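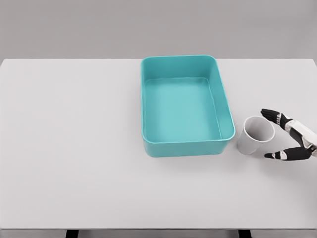
Clido Cup-to-Bin
Prineck Robotics Club, simulation group
Last updated 6 Feb 2025

Hello and welcome! This is the data card for Clido, the set of simulated runs our club has been putting together since last May. If you're a new member, start with this page and then open the notes folder (it's messy, sorry, but everything is in there somewhere).

The task is a small one on purpose. There is a paper cup on a white table and a teal bin nearby, and the robot hand has to pick up the cup and put it in the bin. We argued for weeks about doing something fancier, and I'm so glad we stayed with the cup, because a thin tapered cup is plenty hard when your grip code is two weeks old!

What you get
There are 986 runs in total. Of those, 789 ended with the cup in the bin and were marked as good by the checker script. The rest are failed runs, and we kept them all, so please don't tidy them away. Another 61 runs from our first try are in a folder called old and aren't part of the total. They used different joint names and will crash the loader.

Each run has the rendered frames, the joint positions for the hand and arm, the cup and bin positions, and a one-word result. The result comes from the checker, which only looks at where the cup is on the last frame. A cup lying on its side in the bin still passes.

How the runs were made
Members drove the hand with Kudo, our little control program, and saved each run with Stetsiuk, the recorder that last year's group left us. Stetsiuk drops a frame now and then when the computer is busy, so go by the time stamps and not the frame numbers. The club has 4 computers that can run the simulator, and the one by the window is slow.

Things to know before you train on it
The wall is plain gray and the light is soft and even, so a model trained only on this will probably struggle with a real, cluttered table. We'd love to add some clutter in the spring if anyone wants to take that on.

Using it
Copy the whole folder to your own drive first, then run check_runs before anything else. Class projects are very welcome to use the data, just mention the club in your write-up and send us a copy, we really do read them!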